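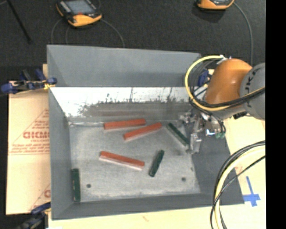
Les rouges d'un côté, les vertes de l'autre, répétait la voix au bout du fil, et surtout rien de mélangé dans les cartons.

Il répondit que c'était noté. Il posa le téléphone sur l'établi et regarda le bac gris. Trois barres rouge orangé, trois vertes, couchées dans tous les sens sur le métal rayé. Le reste de la commande Clirlow était parti en octobre, environ 200 pièces, et il avait cru en avoir fini avec elle.

Il chercha le bon de livraison. Il le trouva sous une facture d'Adus, plié en deux, avec une tache de café sur l'adresse. Les vertes allaient chez Bamau. Pour les rouges, la ligne était vide.

– Et les rouges, je les envoie où ?

La voix ne savait pas. Elle allait demander. Il entendit une porte, puis une radio, puis plus rien pendant un moment.

En attendant, il monta 2 cartons et coupa du papier kraft. Il écrivit « Bamau » sur le premier, au feutre noir, en lettres trop grandes pour l'étiquette. Sur l'autre il n'écrivit rien. Il resta assis à côté, le feutre à la main, jusqu'à ce que la voix revienne et lui dise de les garder.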